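ok thread. moving out of a place after 2 years and I have learned some things, mostly too late. going to dump them before I forget

first: the walkthrough list from when you moved in. find it. mine was in a folder called "stuff" inside another folder called "stuff". forty minutes

mine says "scuff, hall, left" and that's it. thank you past me. which left

if you're moving IN somewhere right now stop reading and go write down every nail hole. do the closets too. inside of the oven. the blinds, esp the blinds

landlord's office (Alau, some of you know, no comment) wants the notice on paper. not email. paper, signed, in the box by the mail room. I emailed in March thinking I was so early. did not count

so I'm paying a chunk of a month I won't be living here. fine. it's fine

read the notice part of your lease tonight. it's the boring paragraph after the pets one

boxes. everybody says get free ones from the liquor store and everybody is right. small, strong, already have the dividers for glasses. go in the morning before they crush them

big boxes are a trap. you will fill a big box with books. you will then own a box that lives on that floor forever

bought a bundle of 50 flat ones as well and have used maybe half?? will report back. if you're local and want some message me

label on the SIDE. not the top. the top is under another box

also don't write "misc". I have five that say misc and one that says "misc 2 (important)" and I am scared of it

the truck. ok the truck

called two places. Bundgaard was friendly but wanted the stairs counted, the turns in the stairs, and a photo of the couch. Stakholm just said a flat price and when. went with Bundgaard bc the flat price had a fuel thing under it, and a long carry thing under the fuel thing

ask what a "long carry" is before you sign. it's the walk from your door to the truck. past a certain distance they charge. my building has a courtyard so guess who has a long carry

someone asked in replies, yes I tip movers, yes in cash, yes get it out the day before so you're not running to the machine in your socks 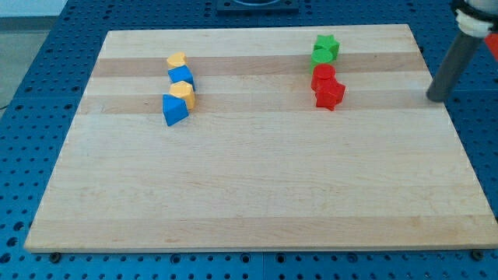 things I would pack last: scissors, tape, phone charger, one towel, toilet paper, a lamp. the lamp is big. overhead light in the new place is one bulb and I only found out bc I went over at night to measure

measure the new doorways btw. not just the front door. the bedroom door is what gets you

couch clears it with two fingers to spare if the feet come off. the feet come off with a wrench I packed in week one. box misc 3 I think

Kofi Amissah (hi Kofi) told me to put the screws from each piece of furniture in a bag and tape the bag to the piece. not in one big screw bag. I had one big screw bag. I have since sorted the screw bag and I won't be taking questions about that evening

he also says take a photo of the back of the tv before you unplug it. did this. good tip

utilities!! call the power company before anything else. you pick a stop date for the old place and a start date for the new one and you want them to OVERLAP by a day. otherwise you are cleaning a fridge in the dark

internet took the longest. they wanted a window of like six hours and a person over 18 present. booked it for the day after the move, regret it already

change of address: bank, work, car insurance, the pharmacy, the dentist, wherever you vote. the mail forwarding catches letters but my bank says it won't catch a new card. ask yours

my renters insurance needed the new address before the move so the stuff is covered on the way. Hinata Honda pointed this out and I had never once thought about it. thank you Hinata you may have any plant you want

plants. I have too many plants. movers won't take them (mine won't anyway) so they're all going in my car with the seats down. water them two days before not the morning of. learned this from the last move and a very muddy back seat

deposit is 2000 so yes I am cleaning like a crazy person

oven: baking soda paste, leave overnight, wipe, wipe again, wipe a third time, question your life

walls: the white sponge things work but test a spot, on my flat paint they leave a shiny patch. now I've got a clean shiny patch where the smudge was. not sure that's better

nail holes, tiny bit of spackle, let it dry, sand, done. do NOT use toothpaste like my cousin said

behind the toilet. just go look. sorry

somebody recommended Sallunix for shower glass, haven't tried it, vinegar and hot water did most of mine. if anyone has used it on the rubber strip at the bottom of the door let me know bc that strip is winning

ok what else. food. I started eating down the freezer a month ago and we're at the weird stage. last night was peas, half a bag of dumplings and a waffle. it was pretty good??

don't buy rice. you have rice. everyone moving has rice in three places

keys: all of them go back, incl the mailbox one and the laundry room fob. get a receipt with the date. mine's going to say 29 Sep 2023 and I'm going to take a picture of it and email the picture to myself and to them

and video the whole empty apartment before you hand them over. slow. open the drawers. run the taps so they can hear it works

will add more if I remember, have to go be on hold with the internet ppl

oh and defrost the freezer the NIGHT before. put towels down. more than that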